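Furnuletti Nesting Cookie Cutter Set, Stainless Steel

Posted 6/1/25

I bake for the spring market in Nultstead every year, and by the end of last season my old tin cutters were finished. Two had rusted along the seam and the heart would no longer close at the point. I bought the Furnuletti nesting set in April from the Iglesias kitchen store and have used it most weeks since then. I paid full price.

The set comes as rounds, hearts and stars, each shape in graduated sizes that nest inside one another, in a round tin with a press-on lid. The steel is thicker than what I had before. If I squeeze the largest round between my palms it gives a little and comes back to shape. The old ones stayed bent.

Cutting

The lower edge is sharp enough for a clean cut in chilled dough rolled thin. The top edge is rolled over, so it doesn't dig into your hand. With a plain butter dough straight from the refrigerator, I got clean sides on all the rounds and hearts. The stars are harder. The smallest one holds on to dough in the points, and you have to poke it out with a skewer or dip the cutter in flour every second or third cookie. The larger stars release fine.

Gingerbread went well. Shortbread with chopped nuts did not, and I don't blame the cutters for that. A nut under the edge will drag in any cutter I have owned. Fondant cut cleanly at every size if I let it dry for a few minutes first. I also used the rounds for biscuits, where they are a bit shallow. A tall biscuit dough comes up to the rolled edge and gets squashed. If biscuits are mostly what you make, buy a deeper set.

By my baking notes I have cut a little over 1,000 cookies with these, most of them stars and rounds. The edges feel the same as when they were new.

Washing and storage

The label says dishwasher safe. I put them through for the first 3 weeks and they came out with water spots, mostly on the inside of the seam. No rust so far. Now I wash them by hand in hot water and put them in the oven while it is still warm from baking, with the heat off. They dry in a few minutes and go back in the tin.

The tin is the weak part. The lid is tight when new and then gets loose, and mine popped off in the car on the way to the market. I keep a rubber band around it. Also, the pieces only fit if you nest them in the right order, and the order isn't printed anywhere.

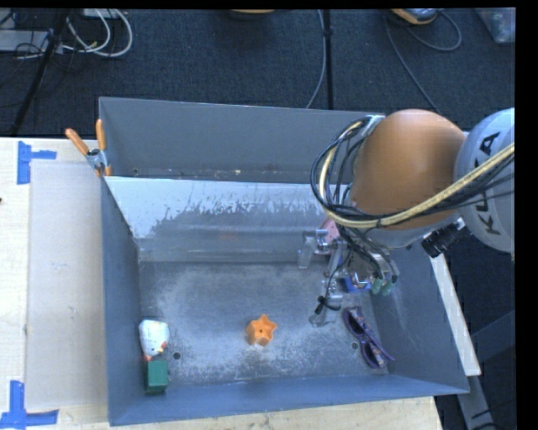
Compared with the Wimen set

I borrowed a Wimen set from a neighbor for a weekend to see if I should have spent less. It is plastic, with a wide grip on top, and it is easier on the hand if you are cutting for a long time. Kids would do better with it. The cut is not as clean, though, and the cookies had a slight lip at the bottom that showed after baking. On iced cookies you would never see it. On plain ones I could.

The Wimen cutters also take up much more room in a drawer, as they don't nest.

What I would change

I would like one more size between the middle and large rounds. The jump is big, and the size I want for sandwich cookies falls right in the gap. Sizes stamped on the side would help too. I ended up scratching a small mark into the ones I use most so I don't have to hold them up against each other.

Rating: 4 out of 5. I took off one point for the tin and the small star. I would buy the set again for rolled cookies, and I have already ordered a second one for the holiday batches, when I usually make 300 or more and want two people cutting.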